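Jesurside Evaluation Forum > Hand-held grippers > Finger selection for table-top tasks

tbassey
12 July 2024
Our group has completed its first comparison of the Palter and Haltow finger sets on the hand-held units. Each operator performed the same pick-and-place task with both sets. We retained 1,161 of 1,742 recordings after review. The Haltow set gave fewer dropped objects, and we intend to adopt it for the October sessions. Comments are invited before the order is placed.

t_vrettos
Thank you for posting the results. I would ask the group to reconsider. A third of the recordings were rejected, and the post does not say how the rejections were divided between the two sets. If most of them came from one set, the drop rates cannot be compared.

tbassey
The point is accepted. Most rejections were for lost marker tracking, and the larger share came from the Palter sessions. I do not believe this changes the result, as the markers are mounted on the body of the unit and the fingers play no part in tracking.

karagiannis_lab
We must disagree with the last statement. At our site, operators turned their wrists further with the Palter fingers in order to reach into small containers. The cube then faced away from the camera. The finger set does affect tracking, by way of the operator's posture.

t_vrettos
I support that view. Before any order is placed, I would request 15 further trials per set, with the following conditions:
Same operator for both sets.
Fingers fully open at the start of each trial.
Both marker cubes in view before the hands move.

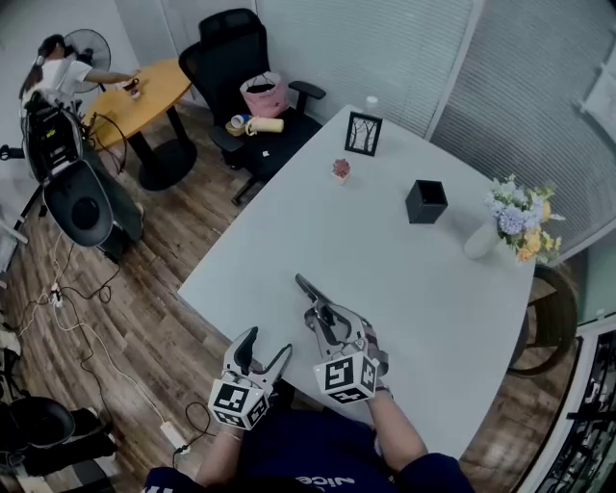 I would also ask that the open box be kept in one position for every trial. In the earlier series it was moved between operators, and reach distance was not recorded.

tbassey
Agreed. The order is on hold. I will run the trials with 3 operators and post the rejected recordings by set along with the drop rates.

karagiannis_lab
Please include wrist angle at the moment of grasp if the logs permit it.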